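Play kitchen makeovers > Backsplash: sticker sheet or real grout?

brastard_bench
Posted 13th December

Starting a separate thread so the Savholm hinge discussion can stay on topic. I am finishing a toy kitchen and have settled on white subway tile with thin dark gray grout lines, staggered, with the utensils hung in front of it. The open question is whether to use a printed sheet or cut individual pieces. 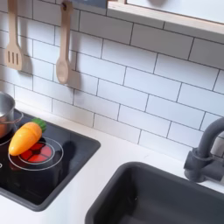 My concern with a printed sheet is alignment. If the first row is off where it meets the counter, the error shows along the whole length, and the dark lines make it worse than light gray would. Individual pieces can be corrected as you go, but my panel works out to 300 of them, and cutting 300 small rectangles to the same size is tedious work.

Rigoberto Inga
Printed sheet. I have done both. Put the first row against the counter line and let the top row be the one you trim, as the cabinet hides it. Wipe the panel with alcohol first and let it dry overnight.

jemlow13
Disagree on starting at the counter. Counters on these units are rarely square to the back panel. I strike a level line 13 mm up and work from that in both directions. If there is a gap at the bottom, a bead of white caulk covers it.

Rigoberto Inga
Caulk on a toy kitchen gets picked off by small fingers. Mine lasted a week. If the counter is out of square, shim the counter.

jemlow13
Depends on the caulk. The Bisht one skins hard. Shimming the counter also moves the sink cutout, and then the faucet base rocks.

brastard_bench
The counter is square to within a millimeter, so I will start there. Next item is the utensils. Wooden spoon and slotted spatula, both full wood, no paint. I want them low enough for a three-year-old to reach but clear of the cooktop.

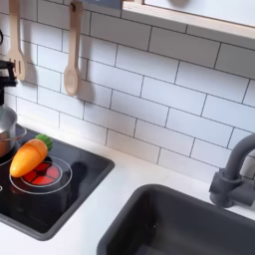

Does the utensil rail need to be screwed into the back panel, or will adhesive pads hold it?

Screws. The pads will carry the weight of a spoon, but a child pulls down and outward, and the pad peels from its top edge. Use short screws with washers on the back side, and drill through the tile sheet before fitting so the vinyl does not twist up around the bit.

savholm_refit
Agree with the screws. Check panel thickness before buying them - the hardboard backs on older units are thin enough that a standard screw comes straight out behind.

jemlow13
Also file the hook ends. The cheap ones have a burr.

brastard_bench
Noted. Going with the printed sheet, screws and washers. Still undecided on sealing the spoon. Has anyone used mineral oil on the hanging end without it marking the vinyl?

Rigoberto Inga
Yes, but wipe off the excess and leave it on a rack for two days before you hang it.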